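Rosura to take blankets, throws and slipcovers at Hughes Street store
Cleltodbridge, September 2022
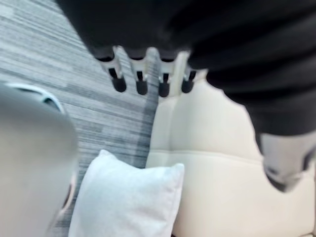 Heavy fabric was the one thing people kept bringing in and kept having to take home again, according to a clerk at the front counter, and the dark throws and sofa covers were the hardest to turn away since most of them had years of use left.

That policy ends this month. Rosura, the secondhand furniture store on Hughes Street, will begin accepting household textiles at its side entrance. The list includes blankets, throws, slipcovers, lined curtains, bedspreads and cushion covers. Until now the store has taken only furniture, lamps and framed mirrors.

The store tried the idea in April with a two-week collection held in the loading area. It had set out racks and bins for 300 pieces. It received more than 800, and the overflow was stacked on unsold couches in the showroom until it could be sorted. Store managers said the response settled the question of whether there was a demand, but they wanted a proper place to wash and store the goods before doing it again.

Washing will be done by Haketti, a commercial laundry on the east side of Cleltodbridge. Under a one-year agreement, Haketti will pick up twice a week and return the items folded and tagged. Anything marked dry clean only will be set aside and sold as is, with a yellow tag, at a lower price.

The sorting room takes up what used to be the store's office. It has two long tables, a wall of open shelving and an old three-seat sofa from the sales floor. The sofa is there for a purpose. Throws and slipcovers are laid over the back and arms before they are priced, and staff members check how the cloth hangs, whether the seams are straight and whether a cover has shrunk out of shape. A piece that looks fine folded on a table can show a long faded stripe once it is draped over something, the store said.

Dark fabrics get a second look. Lint and pet hair show up on them right away, and worn spots turn shiny or gray along the folds. Staff members go over the surface by hand and then hold the cloth up to the window to look for thin places. Thick knits and fleece are checked for pulls. Pieces with small holes are sent to a mending pile, and a local sewing class has offered to work through it over the winter.

Prices will start at $3 for a cushion cover. Most throws will sell for $8 to $15. Sofa slipcovers will be $20 or $25 depending on size, and full-length lined curtains will be sold by the pair only. The store said it does not plan to haggle on textiles, though furniture prices will stay negotiable as they are now.

Slipcovers may turn out to be the most useful part of the new section. The showroom usually has several couches that are sound in the frame but stained or scratched, and these can sit for weeks. Starting next month, shoppers will be able to try a cover on any couch on the floor before buying either one. A buyer who takes both will get $10 off the couch.

Measuring at home first will save some trouble. The store suggests writing down three numbers for a couch: the width from the outside of one arm to the outside of the other, the height of the back from the floor, and the depth of the seat. For a throw meant to hang over the back, the height matters most. A 60-inch throw will cover the back of an average couch and leave some to tuck in behind the cushions. One that measures 54 inches is a better fit for a chair or a loveseat.

Donors are asked to wash and dry items before bringing them in, if the label allows it, and to put them in clear bags. Sets should be tied together. Curtain hooks and rings should be taken out and put in a small bag pinned to the curtain. The store will not accept electric blankets, pillows, mattress pads, rugs or anything that is damp or has been kept in an unheated garage or shed. Torn blankets are accepted if the bag is marked "torn" -- those will be passed along to animal shelters in the county, which use them as bedding.

There is a limit of two bags per visit for the first month. Staff members can refuse a bag after opening it. Receipts will be given on request, but the store does not put a dollar value on what is donated.

Parking near the side entrance is short. Two spaces next to the door will be marked for drop-offs, with a 10-minute limit, and the alley must be kept clear for the furniture truck. People who want to leave furniture and textiles on the same trip should use the loading area in back and tell the driver or the clerk that they have both.

The store will hold back part of the stock for households setting up a first apartment or starting over after a fire or a flood. Those families already can get a bed, a table and chairs through a referral from the county. Blankets and curtains will be added to that list, at no charge, as long as supplies hold out. The windows are often forgotten, the store said, and a family may spend its first nights in a new place with a sheet tacked over the glass.

Some of the goods left from April are still on the shelves and will be the first to go on sale. They include a number of plain throws in black, navy and brown, a rack of lined curtains and a box of cushion covers that do not match anything. The lighter colors sold out during the spring collection. Wool blankets went quickly as well, and the store would like more of them.

Drop-off hours are 10 a.m. to 4 p.m. on the days the store is open. Items left outside the door overnight will be thrown out. A printed list of what is and is not accepted is available at the front counter, and a copy will be posted at the side entrance next to the bell.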